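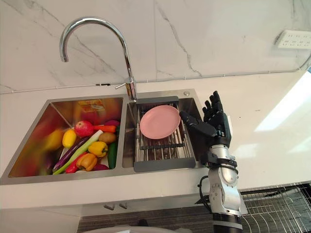 **spuelsteinzeit** schrieb:
Frage an die Doppelbecken-Fraktion: Benutzt ihr beide Becken? Bei mir landet links das ganze Gemüse, samt Lauch oder Frühlingszwiebel, die in kein Becken der Welt passt. Rechts wäre theoretisch zum Spülen da. Theoretisch.

**Kellerkind_89** schrieb:
Einzelbecken, groß, fertig. Der Mittelsteg ist eine Erfindung von Leuten, die nie ein Backblech gespült haben.

**Chiến Mạch** schrieb:
Widerspruch. Mit hohem Bogenauslauf zwischen den Becken schwenkst du rüber und hast links Salat und rechts Töpfe. Unser Rullari hat 119 Euro gekostet und tropft erst seit Mai.

**Kellerkind_89** schrieb:
»Erst seit Mai« ist mein neues Qualitätssiegel.

**fugenfee** schrieb:
Mich interessiert eher die Rückwand. Große Platten in Marmoroptik, kaum Fugen: will ich auch. Clarex wollte dafür rund 2.000 Euro, ohne Montage. Ich habe höflich aufgelegt.

**spuelsteinzeit** schrieb:
@fugenfee Putzt sich gut. Nur das weiße Kabel unten an der Wand sammelt Krümel, trotz Clips — da gehe ich mit der Zahnbürste ran.

**Chiến Mạch** schrieb:
Kabelkanal. Kostet fast nichts.

**spuelsteinzeit** schrieb:
Die Zahnbürste habe ich schon.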